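Notebook, Wikar bench, Friday, late entry

Desk wiping, continued. Question carried over from the Warnby visit: can the arm clear and wipe an ordinary work desk to a standard the office would accept, with no person finishing the job. Current answer is no for wiping, partly for clearing.

Setup unchanged from last week except for the cloth. Switched to the flat microfiber, folded in four, because the looped one snagged on the pads when released. Policy trained on 110 hand-held demonstrations. Ran 58 trials before stopping for the day. Speed limit left where Lăcrămioara set it.

Clearing first. Pens, mugs and loose paper go to the bin tray with few problems. Paper lying flat is still bad: the fingers close above it and come away with nothing, and the policy then carries nothing to the tray and opens over it with full confidence. Correa's suggestion was to drag the sheet to the edge of the desk and pinch it there. Worked on stiff card, creased the thin stuff. Parked.
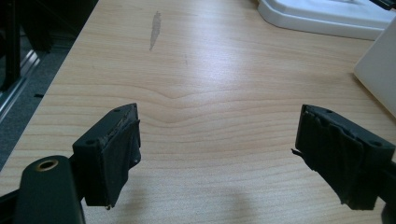 Wiping is limited by knowing where the dirt is. The planner gets a coverage map and a "mark present" score, and the score is poor on pale wood. Grain reads as dirt and dirt reads as grain. The elongated gray smudge on the desk is easy for a person to pick out, but the wavy arch in the grain near the middle scores higher than it does, and the glare patch washes out to the point where the score there means nothing. Tried a threshold per region. It moved the false alarms around and did not reduce them. Lăcrămioara wants to subtract a reference pass of the same desk taken clean, which is fine in our room and no use in a house where we have never seen the desk clean.

Contact force is the other half. With the cloth held in the fingers the pressure falls on two narrow strips and the middle does no work. Six passes over a dried coffee ring left it visible. By hand, one pass with a damp cloth and a bit of weight on it. A backing block behind the cloth would spread the load but then the arm has to pick up a block, so we are designing the chore around the tool again. Noting that I said the same in July about the dustpan.

Pads: tape is frayed and should be redone before more cloth work. Use the thinner tape and wrap it past the corners.

For the Ovusville people, who asked if this could do the benches at close of shift: not yet. It could clear large loose items ahead of a person with a cloth. I would not quote more than that. They also asked for 1000 cycles without a stop, and we have not come near it.

To do
Redo pads, both sides
Move lamp or put a diffuser on it, repeat the glare check
Collect demos with flat paper only, separate folder
Ask Correa if the wrist force readings from the cloth runs were kept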